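**Ticket 746 - portrait art missing on main screen**
Product: Ellau (visual novel), build 291
Reported by: Soon-im Moon
Assigned: Petronella Dlamini

Setting Obradović as the home character loads his voice line but no sprite. The text box shows his name correctly. Other characters load.

- Cleared cache, restarted: no change.
- Reinstalled: no change.
- Rolled back to build 226: sprite loads.

Cause: the file name lost its "ć" in the new export - the lookup still expects it.
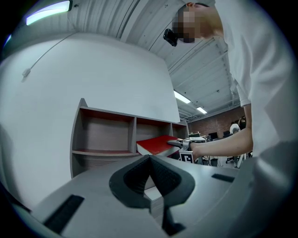 *Gray shelf unit, white wall.*

Fix merged. Waiting on retest by Mal-soon Ko.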